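### 3.2 Snack choice and the afternoon dip

The diary study described in Section 3.1 told us when people at the Orach offices felt tired. It could not tell us what they did about it, and that is where things got interesting! Most of our 94 participants had written some version of "went and got something" in the hour after two o'clock, and the something varied far more than we had guessed from the earlier work at Wemholm. Some people meant coffee. Others meant a walk to the far kitchen and back with nothing in their hands at all.

We therefore added a second part to the study in June. Each participant received a short form on their phone at three points in the afternoon and was asked to name whatever they had eaten or drunk since the last form, along with a rating of alertness from 1 to 50. The wide scale was Simin Mazandarani's idea. With a seven-point scale in the pilot, nearly everyone had parked themselves on four and stayed there all week, and the wider one gave people room to move. It also made the data a delight to plot.

In all we collected 3336 completed forms. Of these, 827 reported no food or drink of any kind, and we treat them as a group of their own in the analysis below. They are easy to overlook, and in the first round of coding we did overlook them, lumping them in with missing forms until Anas Rizk noticed that the totals for the Lehner building would not add up.

Coding the rest took two of us most of a month. Participants wrote in their own words, and their own words were wonderful — "half a pear, the good half" was entered under fruit, and "tea (cold, forgot it)" under hot drinks, after a longer discussion than it deserved. We settled on plain water, hot drinks, sweetened drinks, fruit, baked goods, and a mixed class for everything else. Water and fruit were by far the easiest to code, and they are the two we follow most closely from here on (Figure 2).
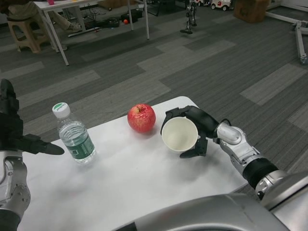
**Figure 2.** Water and fruit, two of the categories used in coding the afternoon forms.

Two coders worked through the forms separately and then compared notes. Where they disagreed, Tatiana Procházka read the entry without seeing either code and made the final call. Disagreements clustered in the mixed class, as one would expect, and in a small set of entries where a single line covered several hours ("grazed"). We kept those entries for the alertness ratings but left them out of anything that depends on the type of snack.

What did we find? The first pattern is one of timing. Participants who ate or drank something before the first form rated themselves higher on that form than participants who waited, whatever it was they had. The gap closes by the second form and cannot be seen at all by the third. We find this pattern striking because it holds in both buildings, even though the kitchens at Lehner are on every floor and those at Borkell are all on the ground floor, a good long way from most desks.

The second pattern concerns fruit. People who reported fruit tended to report it again the next day, at the same point in the afternoon, and their ratings changed less from form to form than anyone else's. It would be tempting to credit the fruit. We would love to! But people with steady habits may simply be steady raters too, and our design cannot pull the two apart. A trial in which snacks are assigned by lot would be the natural next step, and Lise Kennedy has already drafted a plan for one.

Water is harder to read. Many participants keep a drink at their desk all day and sip from it without thinking, so a form that says "nothing" may well hide several mouthfuls of water. We asked a few participants about this afterward and got a different rule from each of them. One counted only full glasses. Another counted water only when she had stood up to fetch it, a rule we rather admire and may borrow for the next version of the form.

That leads to the matter of standing up. Přemysl Ďurica suggested early on that the trip might matter more than the snack, and the forms give his idea some support. Where participants mentioned walking somewhere, even in passing, the rating on the same form was usually higher than on their previous one. We had not asked about walking, so these mentions are uneven and depend a great deal on how chatty a person is. Still, the direction was the same in both buildings, and we take it up again in Section 4 with the door-counter records.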